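Why I Still Want My Anime One Week at a Time

Filed under: Anime / Opinion / Streaming

Last May the service I pay for changed the way it releases new series. Before, an episode came every week, like on television in Japan. Now many shows arrive complete, 12 episodes in one night, and I am supposed to be happy. Many of my friends are happy. I have tried for two months to be happy also, and I want to explain why I did not succeed.

I did not grow up with simulcasts. In my country we had one cartoon hour after school, and the episodes came in a strange order, sometimes with the ending missing. So I know very well that waiting is not always beautiful. When I moved to the United States and could watch a new episode only a few hours after its broadcast, I thought it was a luxury, and I still think this. My complaint is small. I only want that somebody keeps the week between the episodes.

The show that made me think about it was Grustutton, a quiet fantasy about a mapmaker's school in the mountains. It has 12 episodes and I finished it in two evenings. I liked it. When a colleague asked me which part was my favorite, I said "the snow part," and then I could not say what happens in the snow part. I remember a bridge and somebody's red coat. With Morkel, which ran weekly two years ago and is a worse show in almost every way, I can still tell you how each episode ended, because every time I had six days to be angry about it.

A weekly show becomes a piece of the calendar. I cooked the same noodles for Morkel. I read other people's theories on the bus, and most of them were wrong, and it was a pleasure to see how wrong they were. With a full season in one night there is one day of theories, and after this day everybody is afraid to speak, for some have seen everything and some have seen nothing.
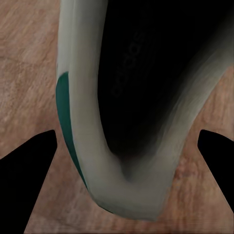
Gebremichael wrote to me after my last column that I am confusing the show with the company around it. If you want to talk every week, find 8 people and agree to watch slowly, and the release date will not matter at all. It is a fair point and I tried it. We were six at the beginning. By the third week two had finished the series "by accident," and one of them told us who the traitor is, with a very sorry face. A rule that everyone has to keep by himself is much weaker than a rule that comes from outside.

I also think about the people who draw. I do not work in the industry and I should be careful. But when a show is on for three months, a good scene in episode 7 gets its own week of attention. Viewers look up who made it and share the cuts. In a full-season release that same scene is minute 150 of a long night, and the viewer is perhaps eating.

There are shows which are better all together. Sukis, with its 27 very short episodes, would be terrible once a week, you would forget the joke before the next one came. Mysteries with many names can be hard too if the memory is as bad as mine. So I do not ask that everything goes back. I would like the service to give us a choice, or at least to ask the question for each title, and I would like it to begin with the second season of Grustutton. I want to remember the snow this time.

Comments

noodle_arc: I binge everything and forget everything, so this hurt a little. Morkel episode 9, still angry.

Tamsel: With small kids I can only watch when I can watch. Weekly or not, I'm always behind. Please don't take my full seasons away.

quietpanel: Sukis weekly would be a crime, agreed. Disagree on mysteries, the waiting is the best part.

Related
Grustutton: Do We Need a Second Season?
In Defense of the Recap Episode
Short Shows for a Short Lunch
Subtitles, Dubs and My Tired Eyes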